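Equipment Planning Assistant, part-time, Purkdale
Reference 1366

Gredberg is looking for someone to help plan next year's purchases for our manipulation bench. You would gather quotes, keep the parts budget current and write the replacement schedule for the hand-held grippers.

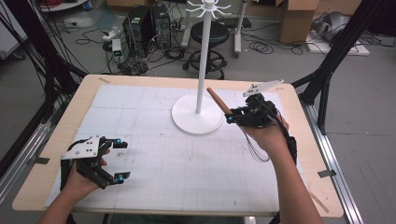 Posted by the Pritchard Bench Group
October 28, 2026

The post runs 42 weeks. You will report to the equipment lead and share an office with the purchasing desk. Experience with robot hardware helps, but a clean spreadsheet matters more to us.

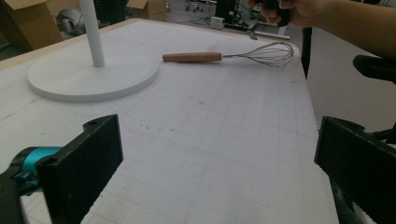
Small items take up more of the budget work than most applicants expect. Each one needs a supplier, a price and a spare. A whisk with a wooden handle goes on the same order sheet as the gripper fingers, and you would decide how many of each we keep on the shelf. Larger orders go through Sakau, our purchasing system, and need 2 quotes.

To apply, send a resume and one budget you have prepared. Interviews are in November.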